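Handheld Grippers | Data Collection Kits
18th August – Posted by Erkunari product desk
4 comments | 15 shares

Erkunari Liem handheld gripper, tabletop kit

The Liem is a two-finger gripper carried by a person in place of a robot arm. A wide-angle camera looks out over the fingers and records each pick and place. The recordings are used to train arms fitted with the matching Sellura wrist mount, sold separately.

Fingers are orange triangular pieces on a black body. Two marker tags sit on the housing, inside the camera view. Thin metal items such as cutlery can be held upright between the fingers, and a breakfast setting with spoon, fork, plate and toaster fits in one view.

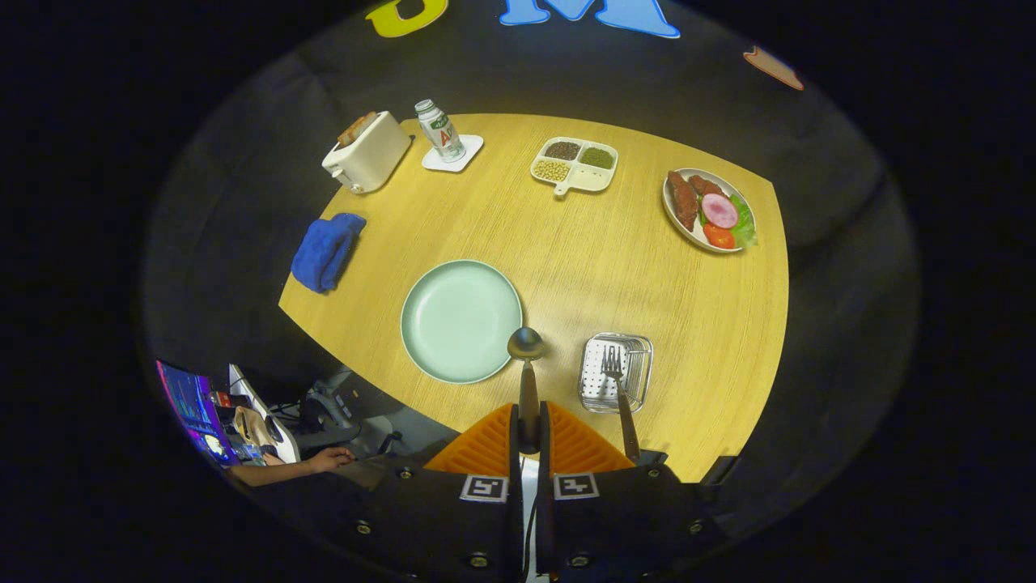 Can the fingers be replaced without recalibrating the camera?
The fingers come off separately and the camera mount stays fixed, so the existing calibration file remains valid. Run the short finger check in the Druvstead software after fitting a new pair.

Rated finger life is 2000 grasps on cutlery and crockery. Replace sooner if the tips show splits – a split tip lets round handles turn in the grip.

Kit contents: gripper, camera, spare fingers, data cable, hex key. The cable is 15 feet long. Druvstead is a download and needs a license key, supplied by email.

Part no. 2333
Price: $1349, shipping extra
Units ordered before April use the older cable connector.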